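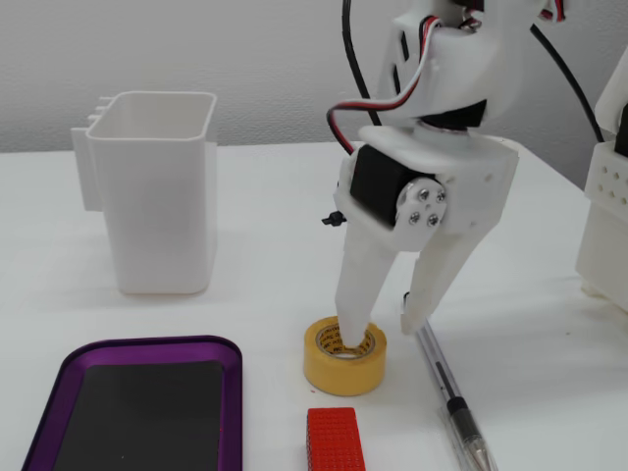
Gripper arm with a finger in a roll of yellow masking tape.

Section 4. Setting up the checkpoints in the maze

This section explains how to place the Tedow checkpoint posts in a corn maze or hedge maze and how to connect them with the Cleltum ticket desk program. Please read the whole section one time before you go into the field. The work is easier with two persons, one at the desk and one in the maze.

4.1 Before you start

You need the following:
- the checkpoint posts, with their ground spikes
- the base station and its power adapter
- the printed map of your maze
- one visitor card for testing
- a rubber hammer

The posts must be charged before the first use. A full charge takes 5 hours. The small light on the top of the post is orange during the charging and becomes green when the battery is full.

CAUTION: Do not charge the posts outdoors or in a damp barn. Use only the charging tray that was delivered in the box.

4.2 Placing the base station

1. Choose a dry place near the entrance, at least 2 meters above the ground. Inside the window of the ticket cabin is a good position.
2. Connect the power adapter and wait until the blue light stops blinking.
3. Start the Cleltum program on the desk computer and open the page "Maze".
4. Click "Find base station". When the name of your station appears, click "Keep".

NOTE: High corn weakens the signal. In August, when the plants are full of water, the range is shorter than in spring. If you test the range before the corn is grown, please test again one week before opening.

4.3 Numbering the posts

Every post has to receive a number before it is placed. One base station can handle 31 posts. If your maze has more checkpoints, you need a second base station, see Section 7.

1. Turn on one post only. Leave the others off.
2. In the program, click "New post". The post makes one short sound.
3. Type the number that is on your printed map and press Enter.
4. Write the same number on the paper label and push the label in the slot on the back side.
5. Turn off the post and take the next one.

CAUTION: Never give the same number to two posts. The program accepts it without a warning, but the visitor gets a stamp for both places when he finds only one.

4.4 Placing the posts

1. Walk to the position on the map. Put the post on the inside of a corner, so it is not in the way of wheelchairs and strollers.
2. Push the ground spike in the soil. If the soil is hard, use the rubber hammer on the spike. Do not hit the post.
3. Slide the post on the spike until you hear a click.
4. Turn the card reader to the path. The middle of the reader should be 90 cm above the ground, so children can reach it too.
5. Turn on the post and hold the test card against the reader. The light must become green.
6. Ask the person at the desk if the number is visible on the screen. Only then go to the next position.

If the light stays red, the post cannot find the base station. Move it a few steps and try again. In the lowest part of a sloping field this may not be enough. Then use the long spike (part name Hsiao, sold separately), which lifts the post above the corn leaves. With the long spike the reader is mounted on the lower clamp and the antenna stays on the top.

4.5 Making a route

You can offer more than one route in the same maze, for example a short route for families and a long one for school groups.

1. On the page "Maze", click "Routes" and then "Add".
2. Give the route a name. Visitors will see this name on their card receipt.
3. Drag the post numbers to the list. The order is only important if you select "Fixed order".
4. Click "Save" and walk the route with the test card.

NOTE: The memory of the base station keeps the last 1000 card stamps. Export the list at the end of each day if you want to keep the times for a competition. Older stamps are overwritten and cannot be restored.

4.6 At the end of the day

1. Check on the screen if there are still open cards. An open card means that the visitor has not passed the exit post.
2. Walk the maze before you close it, also when no open cards are shown. Some visitors leave through the corn or forget the exit post.
3. Set the posts to "Sleep". They can stay in the field overnight, but not with frost or when a storm is expected.

Parts and replacement labels can be ordered from Grendinau. Please mention the serial number from the underside of the base station.

Text: Rianne Verhoeven
Last changed: 17 November 2022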